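4. What people do with the odd bits: keeping, sorting and losing small household hardware
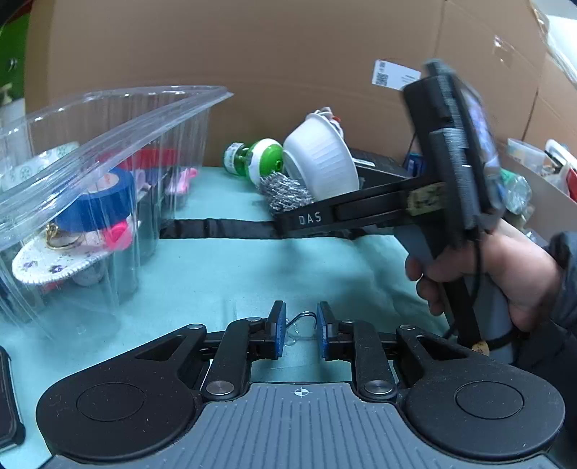

Figure 4. A thin curved metal hook with a small transparent plastic piece beside it, over a pale teal cloth.

I came to the subject of small hardware by accident. My first plan for the Jondcombe interviews was to ask people about furniture, how long they kept it and who they passed it on to, and I had a tidy list of questions about tables and bookcases that I was quite proud of. What I got instead, house after house, was a tour of the drawer. Everyone has the drawer (or the tin, or the ice cream tub on top of the fridge), and everyone wanted to show it to me before I'd even got my shoes off. A curved metal hook and a bit of clear plastic, like the pair in Figure 4, are very much the sort of thing that lives in there. They're too small to have a name anyone agrees on and too well made to throw out, and when I asked what such things belonged to, the answers got vague in a hurry.

I ended up visiting 31 households, one more than I had planned for, as a neighbour in Corell heard us talking over the fence and insisted on being included. I'm glad she did! Hers was the only collection sorted by colour. Each visit had three parts: a chat at the kitchen table, a sorting exercise, and a short follow-up by phone in August. The sorting exercise was Brahim Abdelaziz's idea, and it worked far better than my questions did. We asked people to tip out whatever they had and put it into piles, using any rule they liked, while telling us out loud what they were thinking.

4.1 The rules people use

I'd expected most people to sort by what a thing does, so screws with screws and hooks with hooks, the way a hardware store would. A few did. The far more common approach was to sort by where the thing had come from, or where the person believed it had come from. One man in Jondcombe had a pile he called "the old flat", a pile he called "Dad's" and a third pile, easily the biggest, that he just waved at. Curtain fittings went in with a bicycle valve cap and a key, all of them from the old flat, and he was quite firm that the curtain fittings shouldn't move in with the other curtain fittings from his father's place.

Aigars Jaunzems has argued with me about this at some length. His view is that origin is simply easier to remember than function, particularly for parts that came off something long gone, and that I'm reading too much sentiment into it. He may be right about some of them. But I keep coming back to the way people handled the things from a parent's house, slower and usually one at a time, and to how often the story took over and the sorting stopped altogether. We lost whole chunks of the hour that way. I didn't mind.

A smaller group sorted by likelihood of use. These were mostly people who did their own repairs, and their categories were wonderfully blunt: "will need", "might need", "won't need but". I asked one woman to finish the third label and she said that was all of it.

4.2 How often the bits get used

Not very often, is the short answer. During the August calls I asked whether anything had come out of the drawer and gone into service since my visit. Across all the households 5 items had, and two of those were picture hooks put up in the same hallway. Set against the amount we'd seen tipped out on kitchen tables, that's a tiny number, and I'll admit I was a bit let down on everyone's behalf.

Still, asking about use may be the wrong way to go at it. Several people told me they had gone to the drawer, looked, failed to find what they wanted and bought a new one, and they counted this as the drawer having done its job. It had saved them from buying something they already owned. Others used it as a kind of sample book: they took a washer along to the shop in a coat pocket to get the size right, then put both the old one and the spare back afterwards. So the collection grows by being consulted. I hadn't thought of that before I started, and it changed how I wrote up the notes.

There's also the matter of the part with no partner. Nearly every home had a fitting that had plainly been half of something, and the missing half was nearly always spoken of as being about to turn up. One couple had moved such a fitting through four houses. They disagreed about what it was – she thought a blind bracket, he thought something off a pram – and neither wanted to settle it by getting rid of the thing.

4.3 Labels and containers

Labels were rarer than I'd guessed. Where they did exist they tended to be out of date, and people knew it. A tin marked "fuses" held cup hooks, and its owner went straight to it when I asked for cup hooks. Brahim has suggested that a wrong label known to the whole household works as well as a right one, at least until somebody new moves in. We have one case that bears on this, from Juška, where a son-in-law had relabelled everything over a long weekend. His mother-in-law was still cross about it when we phoned.

Containers mattered more than labels did. Glass jars were well liked because you could see in, although people who had jars also told us they tended to look at the jar and not open it. Shallow trays got used more and tidied more. Bags inside bags were where things went to be forgotten, and I include my own kitchen in that.

4.4 Some cautions

The people who let me in were people happy to have their drawers looked at, so I can't say much about anyone who keeps nothing. I tried to find a few. The two I reached in Tindov both told me on the phone that they threw everything out, and then both rang back to mention a jar. I've left them in with the rest.

I should also say that tipping the lot out on a table changes it. Several people threw things away during the visit, apologising as they did so, and one family found a door key they'd paid to replace. The totals in the next section were all taken before any sorting began, and should be read with that in mind.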